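Week 4 handout: Reading a household survey without embarrassing yourself

Before the tute, please have another look at the Bundport questionnaire. Yes, all of it, including the back page, which last year's cohort treated as a rumour.

Where we got to

Last week we covered the sampling frame. A sampling frame is the list you draw your sample from, and its resemblance to the population you care about ranges from close to comical. The Bundport survey used the council rates roll. Rates are paid by owners. The survey was about renters' heating costs. I'll leave you to sit with that for a moment, as the authors evidently did not.

They posted 1,557 questionnaires. The report calls this figure "the sample" on page 4 and "respondents" on page 10, and these are different animals. A sample is who you asked. Respondents are who answered before the thing went in the recycling. If an assignment of mine uses the two interchangeably I will circle it in green, having been told that red is discouraging.

Question wording

Question 14 reads: "Do you find your home cold and expensive to heat?" Yes or no. Consider the householder whose place is freezing but cheap to warm up, or the one in a snug brick unit with a shocking power bill. Both have to fib. We call this a double-barrelled question, and you'll find at least one in nearly every survey written by a group.

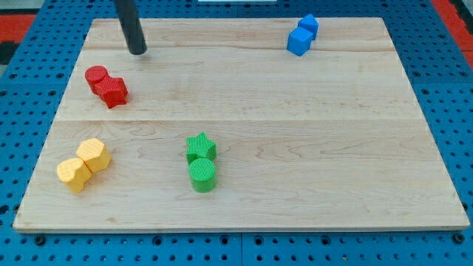

The cure is to split it in two and ask each part on its own line. You then have two columns of data and can cross-tabulate them, and this is where the interesting people live: the cold-but-cheap cell in particular, which the Bundport report can't see at all.

Leading questions are the next problem. The Pridness follow-up asked tenants whether they agreed that "most people would benefit from better insulation". Most people agreed. I'd have agreed. Agreement scales attract it, especially at the end of a long form when the kettle's on. Offer a choice between two plausible statements and you'll get less agreement and more information.

Non-response

A blank is data of a sort, but it isn't a "no". Brondeck, the consultancy that wrote up the results, coded every skipped heating question as "no problem reported". Technically true. Also true of the deceased.

Check three things before trusting a percentage:
Who is in the denominator.
What happened to the blanks.
Whether the base changes halfway down the table (look for tiny footnotes).

For the tute

Rewrite Question 14 and any two others that annoy you. Bring paper copies, as the projector in our room is still having its long lie-down. Read chapter 4 of the course reader up to the section on weighting, which we'll do in August when everyone is feeling stronger.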